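Guides > Clendine Home Goods > Straw and Woven Hats > Folding and Reshaping

Section 4. Folding and Reshaping Your Hat

Read this section before you fold a Clendine straw hat for the first time. It applies to the soft coiled-braid styles only. Stiff-brim styles should be stored flat and never folded.

Before you start

Clear a space on a table or counter large enough for the open hat. A smooth, light-colored top makes it easier to spot broken straw. Move drinks and potted plants to the far end.
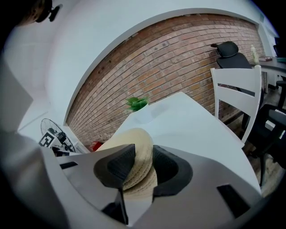
Reading time: 2 min

4.1 Folding

1. Set the hat on the table with the crown up. Remove any pins or clips.
2. Hold the hat from both sides, at the point where the crown meets the brim.
3. Press inward slowly. The brim should rise and the braid should bend along its rows.
4. Stop when the two sides meet. Do not press the fold into a crease.

Note: New hats are stiffer than worn ones. Leave a new hat in a room at up to 74°F for a few hours before the first fold.

CAUTION: Do not fold a hat that makes a cracking sound. Dry straw can split across the braid. Mist it lightly, wait 18 minutes and try again.

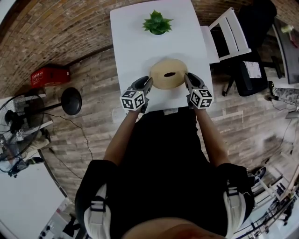 Keep the pressure even from left to right. If one side is held more firmly than the other, the crown leans and the brim may dry with a wave in it. Work standing up, with the hat near the middle of the table and your elbows clear of the edge.

4.2 Checking the braid

1. With the hat still folded, look along the outside of each bend.
2. Trim loose ends with small scissors. Do not pull them.
3. If a row has separated, unfold the hat and see Section 6, Repairs.

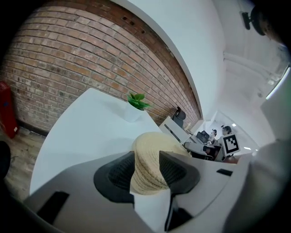
4. Release both sides together and let the hat open without help.
5. Smooth the brim outward by hand, from the crown to the edge.

A hat kept folded for more than 8 hours may need steam to recover its shape. Hold the steamer well back from the straw and keep your fingers out of the steam.

Related sections
Section 3. Sizing and Inner Bands
Section 5. Cleaning and Stain Removal
Section 6. Repairs
Wiriya Hat Boxes: Assembly Sheet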